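Notebook, Gomance chess task, wrist view

Continuing from the last page. The question was if the policy still closes on the right piece when a grey shape of the arm is laid over the wrist view. In the earlier runs the training images were all clean, and then a shadow or a dark sleeve of cable in the real cell was enough to make the approach drift. So I want the network to see something ugly already in simulation.

Settings I used, so that I can repeat them:
Simulator: Osenar, same build as before, wood table texture, green and cream board.
Training set: 2000 rendered approaches, board rotation random, pieces random in type and in place.
Overlay: arm silhouette, grey, partly transparent, random shift and scale per episode. It stays fixed during one episode.
Test: 40 approaches with the overlay, and the same 40 without it. Seeds are stored with the config.

I had first a mistake in the compositing. The silhouette was drawn after the gripper, so the fingers became grey too and the network could not find its own finger tips. Now the gripper is drawn last. Please check the layer order if you copy my script from the Ogbonna folder — the old version is still there and has the same file name.

Result with the clean-trained policy: without overlay it is as good as in May. With overlay it hesitates above the board, and when it goes down it often stops between two squares. My guess is that it was using the contrast of the squares to judge the height, and the overlay changes this contrast. The green gets darker and the cream goes to grey, but the edges of the squares are still sharp, therefore I do not think it is a problem of lost detail.

Result with the overlay-trained policy: much steadier on the way down. It failed in 9 of the 40 test approaches. I looked at all of these again. Most are pieces close to the border of the board, where one finger comes down over the table and the other one over the squares. The remaining ones are cases where another piece stands close to the target and the finger pushes against it. That second kind we had before also, so I do not blame the overlay for it.

One thing I do not understand yet. When the board is turned to a diamond in the view, the final alignment is slower than when it is straight, although the rotation was sampled evenly. I plotted the wrist angle over time and it makes a small correction back and forth, then settles. Maybe the crop at the input removes too much of the far corner. To be checked with a wider crop before I change anything else.

To do:
Run again with wider crop, same seeds.
Add an overlay that moves during the episode.
Ask for 2 hours on the real cell when the new finger pads are mounted.
Rename the old script.

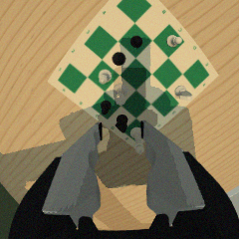 Pellthorpe, Feb 9, 2026

Wrist view from an overlay run, white piece between the finger tips at the low corner of the board. The grey is quite strong over the wood, it becomes a kind of olive, and I will keep this strength as the upper limit for now. Black pieces under the overlay are still easy to separate from the squares for my eyes. I did not test yet if the network finds black ones harder than white ones, this goes on the next page together with the crop runs.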